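Workshop notebook, 6 Jan 2022
Meter board and the battery shed

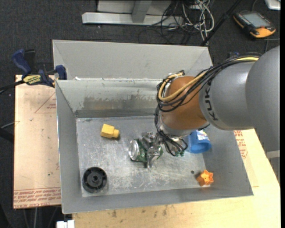 Back in after the break and the first job was the export readings, which I'd promised to pull off the logger before we all went home in July and then didn't. So that's six months of five-minute data in one lump. It opened, eventually, after the spreadsheet sulked for a bit.

Main thing to write down: the Dolta inverter has been capping itself. I'd assumed the flat tops on the summer days were the export limit doing its job, but the limit is set well above where the line goes flat. Grid voltage is the culprit I think. It creeps up over lunch when every roof on our street is pushing out at once, and the Dolta backs off before anyone asks it to. I make it 265 kWh we never sent out over the half year. Not a fortune at what they pay us for export, but annoying all the same!

Had a go at the volt-watt setting this morning. It's buried under the Detach menu (the one with the isolation test in it, why on earth would you put it there) and it wants the installer code, which is on the sticker inside the lid of the Fakis box. Please don't peel that off. I haven't changed anything yet, only read what's there and copied it onto the sheet taped to the shed door. If we want it altered the network people have to agree first, so that's a letter, and I'll write it when I've got a proper week of voltages to send with it.

Battery: 7 modules balanced, the other two drifting. Same two as before. I swapped their sense leads over to see whether the fault follows the lead or stays with the module, and I'll look again when we've had some sun. Bet you it's the crimps.

Hot water diverter, the old Oláh unit, is still clicking. It clicks on at 505 W of surplus and off again nearly straight away if a cloud goes over, and then on again, and so on all afternoon. There's a delay setting, I'm sure there is, but the manual is a photocopy of a photocopy and page 9 is missing. If anybody has the full one, stick it in the tray.

To do
- log mains voltage for a week, five-minute steps
- draft letter about the voltage
- new crimps, and find the good crimp tool
- ask about the tariff change, our bill still shows the old rate
- label the DC isolator, the pen has faded to nothing

Clamp meter wants a battery too.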